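Three weeks of saying the first word that comes into my head

2022-11-07

So I've been doing word association with myself every morning, before coffee, which I know sounds a bit sad. I picked up the habit in September from a secondhand psychology book I found in Watness (the spine is gone and somebody underlined all the wrong parts). You write a list of 24 plain words, you read them one by one, and you jot down whatever shows up first. Bread, butter. River, bridge. Most of it is dull as dishwater and you feel like a kindergartner.

But then there's a word where nothing comes. You sit there with your pen over the paper and the gap gets longer and longer! In the old tests, the gap was the interesting part. They timed it with a stopwatch and paid more attention to the slow answers than to the strange ones.
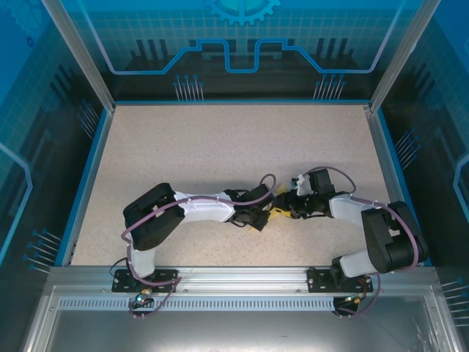 One reader wrote in after my last post to say that the gap is only tiredness, and that I'd pause over "letter" too if I were still half asleep. Fair enough, and I did think about it. So I moved the whole thing to after lunch for 7 days. I still got stuck on "letter." Also on "stairs," which I can't explain at all.

My pages are in a cheap Kerenum notebook, the kind with the wobbly ruling, and I've got over 400 answers in there now. I keep meaning to type them up and I keep not doing it.

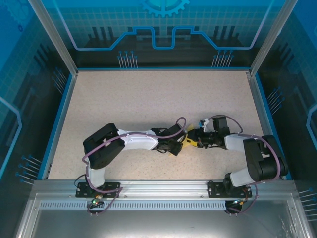
What I do when I get stuck

I let it go by. The book says to run through the list a second time and see if you give the same answer, and I like that part best, because the words you change are very often the ones you got stuck on the first time (mine were, anyway). "Letter" went from "box" to "late" to "Dad." Well, okay then. 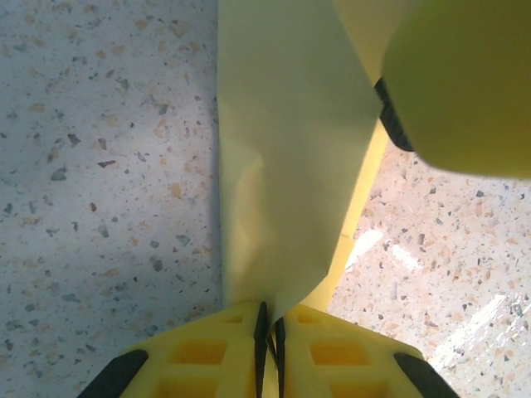 Objects work as prompts too, and I've started mixing them in with the words when the list gets stale. You look, you say one word, then you chain on from that one without stopping to be clever. With those yellow fingers and their rectangular cutouts I got trellis, then beans, then summer, then late again. Late! It's all over the notebook this month. I'm going to swap out half the list tonight and put "clock" in there somewhere, and I'll let you know how long I sit staring at it.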